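Peltport Adult Learning Center
Progress Report to the Plattner Fund
Submitted 12/20/19 by Latrice Blackwood, Program Director

Reporting period: September through the end of the fall term

The Center enrolled 200 adults in its evening reading and writing courses this term, meeting the target set in the grant agreement. Seven classes were offered at two sites. Attendance was steady at the Main Street site and weaker at Getemon, where the bus schedule changed in the second week of the term.

Four new tutors completed training under Burgi Rainer and have been assigned to beginner groups. A fifth candidate withdrew for family reasons, and the position remains open.

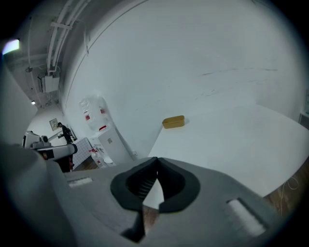 Spending on staff and course books is within budget. The line for child care was used up before the end of the term, as more than 40 families requested a place. With the Fund's written approval, the balance of the printing line was moved to cover the remaining evenings.

The Center requests that the Getemon classes begin half an hour later in the spring, to match the new bus times. This change carries no added cost. Test results for the intermediate groups are still being scored and will be sent separately by Kilian Brunner, together with the signed expense statement.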